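This procedure sets out how the Oltley automation group compares two-finger grippers in simulation before any hardware is ordered. It applies to the Barko and Levotar fingers and to any later model loaded through the Ichikawa controller. Readers should already have the tabletop project installed.

## 1. Load the table

Open the grocery layout and leave the objects at their default positions. The milk carton, the red cup and the cucumber are part of the test, as the arm must work over and beside them without contact. The basket is the only working area.

Confirm that the arm can bring its fingers down to the basket floor before recording anything. If the wrist meets the rim, raise the approach point by 20 mm and repeat the check.

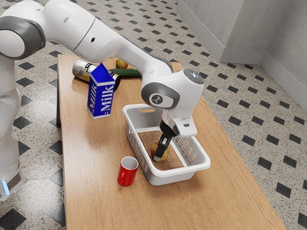
## 2. Set the grip

Enter the following values for the first series and keep them the same for both grippers:

- Control rate: 500 Hz
- Closing time: 900 ms
- Approach: from above, wrist angled into the basket
- Target: the round fruit on the brown mat

Do not adjust friction to help a weaker gripper. A finger that succeeds only after the surface has been changed is to be recorded as a failure - the note field may be used to explain the circumstances.

Pause each trial when the fingers are closed on the fruit and save the view from the table camera. Reviewers use this view to compare finger placement, and it should show both the wrist and the basket.

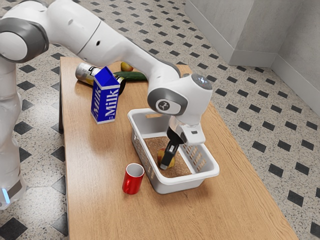 *Black fingers closed on the fruit inside the slotted basket.*

## 3. Run the series

1. Reset the layout and select the gripper.
2. Start the batch with logging turned on.
3. Wait for the batch to finish before opening the log. Opening it early locks the file.
4. Change the gripper and repeat with the same random seed.

The January comparison used 1,228 trials per gripper. Shorter batches are acceptable for a first look, but their results should not be entered in the shared table.

## 4. Read the results

Sort the log by outcome and begin with the failures. Most fall under "slip" or "rim contact." A slip is counted when the fruit leaves the fingers during the lift; rim contact is counted when any part of the hand touches the basket wall. Where both occur, record the one that came first.

Check the saved views against the log for a sample of trials. Finger position relative to the fruit is difficult to judge from joint values alone, particularly when the fingers hide part of the target. 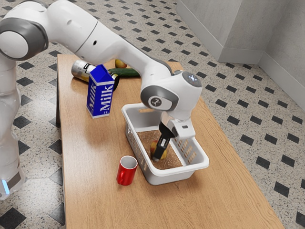 Raluca Lazăr commented on an earlier version of this page that the seed should be written into the log header, as two of her batches could not be matched afterward. She also asked whether slips during the first moments of the lift might be listed separately.

The header change has been made. Separate listing of early slips will require an update to the controller script, and until then they should be marked "E" in the note field.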